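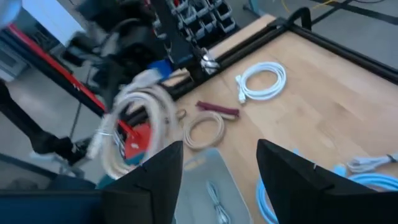 The Cable Rules at Prokitz

2 min read
Last updated August 21, 2024

Coiled cables are miserable work for a robot. They sag, they snag, they slide. So at Prokitz, Efthymia Drakos wrote rules. One page, taped up by the door.

Rule one: coil it before it goes on the wood. Loose ends get tucked. Rule two, space between coils, enough for both fingers to come down without touching a neighbor. Rule three: mixed colors, always. A beige cable on a pale tabletop is hard to pick out, maroon is easy, and you want both.

Then speed. Slow on the lift, slower once a coil is hanging. "A swinging loop will catch anything," Drakos says. Nobody reaches over the rail while an arm is moving. No exeptions, not even for a dropped plug.

Every miss gets logged, 1027 so far. She reads them all. Most trace back to rule two.

Comments

Rosalinda Dalisay: We use 5 rules at Galanis, spacing is the one people skip there too.

Thodoris K.: what about the plugs? ours allways end up underneath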